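A Day at the Dudurmont Open House

I play clarinet badly and fix clarinets a little less badly, so when Dudurmont opened up their woodwind shop to visitors in August I signed up before I'd even looked at how far the drive was. (It was far. Bring snacks.)

The shop sits behind a tire place, and I drove past it twice before I spotted the sign. Inside, there was a folding table with name stickers and a pot of coffee, and a man named Enda Hennessy was already telling a group of us to please not lean on the lathe. Enda runs the repair side and he talks fast. I was scribbling on the back of my parking receipt by the second room.

First stop was key work. They had a clarinet body in a holder with no keys on it at all, and all the keys laid out on a felt tray in playing order. Enda fitted them one at a time while he talked, and I swear he never looked down. He uses a tiny drop of oil on each hinge rod and wipes off nearly all of it. I've been drowning mine for years! I asked him about it and he just raised his eyebrows, so I've got some cleaning to do.

Then springs. I hate springs. I've stabbed myself with more blue steel needles than I care to admit, and it was a relief to see a bandage on the thumb of the woman doing the demonstration too. She showed us how to flatten the end and seat it without cracking the post, and she let anyone who wanted to have a try. Mine went in crooked. The kid next to me, maybe a middle schooler, got hers right the first time and was very gracious about it.
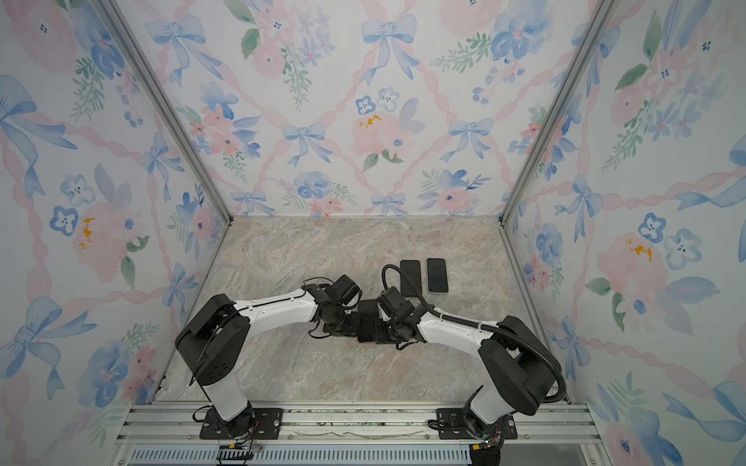 After a break for sandwiches we moved on to pads, and that was what I'd really come for. Heriberto Salinas had set up a long bench with drawers of them: bladder, leather, cork, synthetic. He keeps 2,000 in stock and says he still runs out of the one size he wants. His big thing is leveling. He floats the pad on the glue, closes the key with hardly any pressure, and checks with a strip of cigarette paper all the way around. Then he does it again. He spent so long on one low E pad that a couple of people wandered off for more coffee, but I could have watched him all afternoon.

I got to try a leak light of my own on a student clarinet they keep around for visitors. You slide the light down the bore, turn the lamps off, and look for the glow. Mine lit up like a porch. Heriberto warmed the cup, nudged the pad over with a slick, and the glow was gone. I've read about that exact move so many times and it made a lot more sense seeing it from a foot away.

At the end there was a playing room with instruments from a few small makers. I tried a Dravorlow with a lovely dark low register and a throat B flat that sounded like a duck, and a Valderrama that was way out of my price range and way better than I am. There was also a Fellow bass clarinet on a stand that everyone wanted, and I got 2 minutes with it. My hands are too small for it. I still want one.

They had a clearance bin by the door, and I came home with a bag of assorted pads, a stick of amber shellac and a spring hook with a nicer handle than my old one. The pads were $44 for 300, all mixed sizes, and I've already sorted them into a tackle box.

If you go, wear shoes you can stand in, because there are hardly any chairs. Parking is free along the side, but leave room for the tire place's trucks. You can bring one instrument for a quick look if you get there before ten. I got there at eleven, so my leaky old clarinet rode home the same way it came, and I'll be doing its lower joint myself next weekend.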